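The arm and the microwave, month whatever

4 min read

I said in March that I'd believe in the home robot arm when it could open a door. I'm still waiting, but we've at least got as far as having a door to open.

For anyone new, a few of us at the Dreswood shared workshop have been putting together a small arm from the Ovetis plans. The plans promise "useful household tasks" on the first page and don't mention one again. Parts came to more than 3000 dollars once we'd paid for shipping and replaced the joint we cooked. For that money you could hire a person to heat up your soup for quite a while.

My main gripe is with the gripper. It's a plain parallel type, two flat fingers that open and close, and it's lovely for blocks. Every demo video I've watched uses blocks. My kitchen doesn't have any blocks in it. It has lids, bags, wet cutlery and appliances built for hands, and I wanted one of those in front of the camera before anybody wrote another line about how well the thing was going.

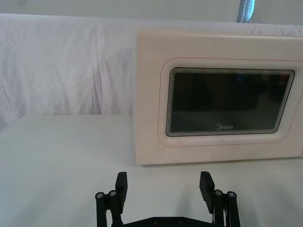
Wrist camera view, fingers open, Midea microwave on the white table.

The white cloth at the back was not my idea. I argued against it and lost. A plain background makes the software's life easier, and I understand why you'd start there, but my counter at home has a toaster, a fruit bowl and a pile of mail on it. I'd sooner find out early that the arm falls apart when it sees a banana.

Dark glass worries me too. The door window throws back faint reflections, and I don't trust our depth estimates anywhere near a shiny surface. We tried 19 approaches last week with the Fenlow controller and I wouldn't have let it near my own appliances on any of them. Two were decent. The rest stopped short or wandered off to the left, and I suspect the wrist calibration, which we've redone twice and which I'd happily never do again.

So, no verdict yet. I've offered to rewrite the approach routine if someone else recuts the finger pads – the flat ones don't give me much faith on a curved edge. Next job is the cable run through the elbow.

Recent posts
Cooking a joint: a 300 dollar lesson
Is the Dalisay motor driver worth the fuss?
38 screws and no labels
Why I still sweep my own floor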